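Speaker notes - student robotics evening, 9 slides, 20 minutes with questions

Slide 1. Title
Say hello, say who I am (Esi Sulemana, second year, Kyei robotics club). Thank the school for the hall. Ask people to keep questions for the end unless they can't hear me.

Slide 2. What we set out to do
Two arms, one job. Tradard is the pair together. Stutar is the program that tells both of them where to go. We started in February with one arm and a lot of borrowed code.
Don't go into the old code. It takes too long.

Slide 3. Why two arms
One gripper can push a box or pinch a corner of it. For anything wide you want to come in from both sides. Hold up my own two hands here, then try to lift the folder with one finger.

Slide 4. Practice runs
We logged 1,466 runs by hand control. After throwing out the bad ones we kept 1,158. Explain what "bad" means: arm stopped early, file didn't save, or the person driving gave up. Most were files that didn't save. Pause, people usually ask about this one.

Slide 5. Mistakes
Left and right were swapped in the settings for a whole week. Both arms did as they were told, which made it hard to find. Now we check each side separately before a session.

Slide 6. Timing
If one arm arrives early it shoves the box towards the other. Stutar makes the first one wait. Show the short clip, sound off. If it won't play, move on.

Slide 7. The approach

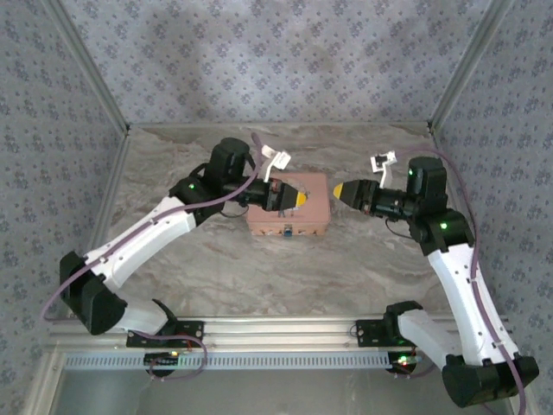

Photo: Prultar Student Projects

Leave this up while talking. Both arms share one rail, so neither base can move out of the way. Point out the yellow tips and how little room there is between them over at the box. Each gripper has its own small camera above it. Mention the purple cables - we route them along the outside of each arm.

Slide 8. What's next
Softer boxes, then round things. A second team wants to write its own version of the waiting step.

Slide 9. Thanks and questions
Sign-up sheet is by the door. First meeting is after the holidays, room to be confirmed.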